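# Notes on remixing the Sivport EP

I finished the second pass on the Sivport EP in December and want to write down the settings before I forget them. The first pass was too dense in the low mids and too narrow in the choruses. Both problems came from the same decision: I had mixed the guitars first and fit the drums in afterward.

For the second pass I pulled every fader down and started with kick, snare and bass. The kick was recorded with one inside mic and one outside mic. The outside mic arrives late, so I nudged it forward by 2 milliseconds and flipped the polarity to check. With the tracks aligned, the low end filled in and I could take out the EQ boost I had been using to fake it. The bass is a DI and an amp track. I cut the amp below 107 Hz and let the DI carry everything under that.

The rhythm guitars are double tracked and panned hard. On the first pass I had four of them in each chorus. I muted the inner pair and the choruses got wider, which I should have expected. The remaining two have a gentle dip at 200 Hz and nothing else. All the rest of the tone is from the amp and the room, and I left it alone.

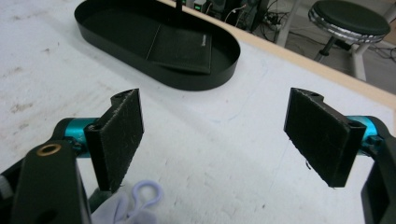 Vocals took the longest. The singer moves off the mic at the ends of phrases, so a single compressor either grabbed the loud words or missed the quiet ones. I drew volume automation by hand for all the songs, then ran a slow compressor after it at a low ratio. "Nechyporuk" needed more work than the others. The verse is close to a whisper and the chorus is a shout, and they were sung in one take. I split them onto separate tracks with separate reverb sends.

The reverb is a plate for the vocals and a short room for the snare. I tried a long hall on "Bosa" and removed it the next morning. The song has a half-time section where the cymbals ring over everything, and the hall only added to that.

I sent the mixes out for mastering as 24-bit files with peaks 8 dB below full scale and no limiter on the main bus. Zostetti, the label, asked for a louder reference copy to pass around, so I made one with a limiter and put the word REFERENCE in the file name. The masters came back with a small lift at the top and tighter gaps between songs. I asked for one change, a longer fade on the closing track.

The session files are backed up on two drives. I printed stems for each song too, with the drum bus compression left in. The old mixes are in a separate folder and I don't plan to open them again. Next up is a live set from the same band, recorded straight off the board with no room mics.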